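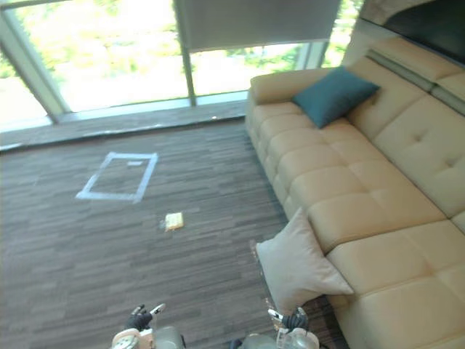
Section 5. Setting Up for Visitors

Read this section before any open day, drop-in visit or demonstration for people who sign checks. It assumes the Rostura has been unpacked, charged and calibrated as described in Section 2. If it hasn't, go back. Visitors will wait longer for coffee than they will for a calibration.

5.1 Choosing the room

The Rostura works well in a lounge. It has two arms, it needs open carpet, and guests behave better when they have somewhere to sit. A long sofa along one side of the work area gives them a view and gives you a border you don't have to build.

Tall windows are pleasant for people and hard on cameras. Bright glass behind the work area can wash out the far end of the head view. Lower the blinds until the Miris viewer shows a steady picture in the exposure panel, then leave them alone. Someone will offer to raise them so everyone can enjoy the trees. Thank them.

Note: A step or raised ledge at the edge of the room counts as an edge. Enter it in the room map even if you have no plan to go near it. The robot has no plans either, and that is the trouble.

5.2 Marking the floor

1. Vacuum the carpet. Crumbs and scraps of paper show up in the head view, and the robot gives them the same thoughtful attention it gives the real target.

2. Tape a rectangle on the floor in a color that stands out from the carpet. Pale tape on dark carpet is the safe choice. On striped carpet, avoid any tape that matches a stripe.

3. Keep every part of the rectangle within 600 mm of the robot's parked base. Farther than that, the arms will reach, stretch, and then stop with a fault tone that visitors always find sad.

4. Press the corners down with your thumb. A lifted corner will be found by the first guest in socks.

5. Open Miris and choose Rooms, then Add Zone. Drag the four handles onto the taped corners. The rectangle will look skewed from the head camera. Leave it skewed. Do not straighten the handles to make it look nicer.

5.3 Placing the object

1. Pick one small, light, dull-surfaced object. Flat things are harder to pick up than they look, so practice with yours the evening before.

2. Set it on open carpet outside the rectangle, well clear of the sofa.

3. Bring both arms to Ready. The grippers should be open and at matching heights above the floor. If one hangs lower, run Level Arms from the Service menu.

4. Check that the object is selected in Miris. If a cushion is selected, move the selection and not the cushion, unless you are keen to see what happens.

Caution: Loose cushions near the front of a seat can slide into the path of an arm. Push them to the back before starting, and check again after each group. Guests rearrange cushions without knowing they do it.

Caution: Keep feet, bags and small children off the carpet while the status light is green. The arms slow down on contact. They do not apologize.

5.4 Running the demonstration

1. Say what the robot is going to do. One sentence is plenty.

2. Press Start on the handset and take your hand away from it. Hovering over the stop button makes people nervous.

3. Let the move finish before you talk. If you talk through it, you will be explaining a success during a failure.

4. When the object is in the rectangle, press Return. Put the object back by hand for the next group.

A single run takes up to 5 minutes with questions. The question will be whether it can fold laundry. See the Unora accessory guide, which answers this at length and without committing to anything.

5.5 If something goes wrong in front of people

Code 227: object lost. The gripper closed on nothing. Press Retry once. If it repeats, turn the object a quarter turn and start over.

Code 886: zone not found. Usually sunlight on the tape, sometimes a guest standing on it. Ask politely, then refresh the zone.

No code, arms not moving: check the handset battery. Check it before you restart the robot, before you call Biswas support, and before you tell the visitors that this is very unusual.

5.6 Packing up

Park the arms, then power down from the handset. Pull the tape slowly and at a low angle. If another visit is booked in the same room, leave the tape down and put a note on the door for the cleaning crew. Last December's note said "please leave tape" and was itself taped to the floor, where it was vacuumed.

Save the room in Miris under a name you will recognize later. "Room" is already taken, and so are "Room 2" and "Room final."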